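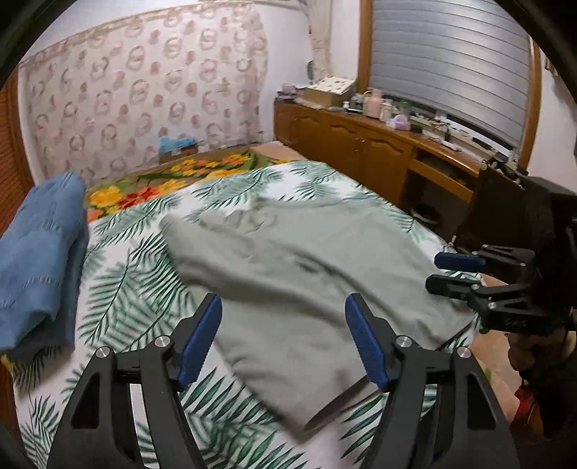 Slide 1. A small bedroom, with a gray-green cloth spread across the bed.

14 shares
6 comments

Search this site Search Go

Speaker notes: Laundry and Linen Service in Supported Housing
Presented by Seren Landeg, Residential Services, Owen House
Housing Partners Spring Session, 3/15/21

Opening

Good morning, and thank you to the Bretusard Housing Association for the invitation. My remarks concern the linen and personal laundry service at Owen House, how it was organized until last year, and how it is organized now. I will speak for most of the half hour and leave time for questions at the end. Those who would like the written policy may ask for it at the registration table.

[Pause while latecomers are seated.]

Owen House has 116 residents in single rooms on four floors. Most are over sixty. A smaller group are younger adults who have moved from hospital care and are preparing for a tenancy of their own. All residents hold a written agreement with us, and laundry is named in that agreement as a service included in the monthly charge.

Slide 2. The former arrangement

Under the former arrangement, sheets, towels and clothing were gathered from every room on the same morning each week. Everything traveled to the basement in shared carts. Clothing was marked with the room number in laundry pen, and sorting was done by hand after drying.

The weaknesses of this system were well known to staff. Marks faded. Residents who changed rooms kept clothing with an old number on it. Items without a readable mark were placed on a shelf outside the laundry, where residents were expected to look for them. Those who could not manage the stairs depended on a neighbor or a member of staff to look on their behalf.

In the last full year of that system we received 34 written complaints concerning lost or damaged clothing. Spoken complaints were not recorded, and I would ask you to keep that in mind when reading the figure.

[Do not read the complaint extracts aloud. They are in the handout, with names removed.]

Slide 3. What residents told us

In May we held a series of meetings, one on each floor, and sent a short form to residents who preferred to reply in writing. We asked what mattered most to them about their laundry. We had expected the answers to concern speed. Many residents spoke instead about privacy. They did not like their underclothes being handled in the same cart as a neighbor's, and they did not like staff entering the room to strip the bed when they were out.

Several also told us they missed doing the work themselves. One resident had run a boarding house for much of her life and had strong views on the folding of pillowcases. Her advice on the subject has been adopted.

Slide 4. The present arrangement

Linen and clothing are now handled separately.

Linen belongs to the house. It is supplied by Runer under a two-year contract and is exchanged on a fixed day for each floor. Residents may strip and make the bed themselves or ask for help. Staff knock, wait for an answer, and do not enter an unoccupied room for linen unless the resident has agreed in writing.

Clothing belongs to the resident. Each person has two net bags with a sewn label bearing a name. The bag is closed by the resident, washed closed, dried closed, and returned closed. Wool and other delicate items go into a separate bag with a white tie and are washed cold.

Residents who wish to do their own washing may reserve one of the machines on the second floor. The sign-up sheet is on the door. Sessions last two hours, and detergent is provided.

[If asked about the Plavus tracking tags: we looked at them and decided against them on grounds of cost. We have no objection to other providers using them.]

Slide 5. Staffing and training

The laundry employs two full-time attendants and one part-time attendant on weekends. Floor staff assist with bed making only. All receive a half day of training, which covers safe lifting, the handling of soiled linen, gloves and hand washing, and the correct way to enter a resident's room.

I would draw particular attention to soiled linen. It is placed in a sealed bag at the bedside, carried directly to the basement, and washed apart from all other items. It is never set down in a corridor. This rule existed before, but it was not always followed, and the floor plan made it hard to follow. We have since moved the bag supply from the basement to a cupboard on each landing.

Slide 6. Results to date

It is early to judge. In the first six months of the present arrangement we received three written complaints about clothing, two of which concerned shrinkage. Drying costs have risen, as closed bags take longer to dry. The increase was met within the existing budget, and the charge to residents has not changed.

The second-floor machines are used more than we had planned for, especially in the evening. We are considering longer hours. Neighbors of the machine room have asked that the last session end by nine o'clock, and that request will be respected whatever else is decided.

Slide 7. Matters still open

Mending has no clear home. At present a loose button is reported to the floor office and may wait some time. Ironing is offered for shirts and dresses only, on request. We would be glad to hear from any provider with a workable arrangement for either.

There is also the question of residents who do not send clothing at all. Staff are asked to raise this in private and with courtesy, and to refer the matter to the key worker if it continues. A written procedure is in draft.

Questions

[Repeat each question before answering, for those at the back. If time is short, take the contract questions afterward in the lobby.]

Copies of the resident form, the bag label pattern and the training outline are available from my office and may be used by other houses without charge.

Share this page
Leave a comment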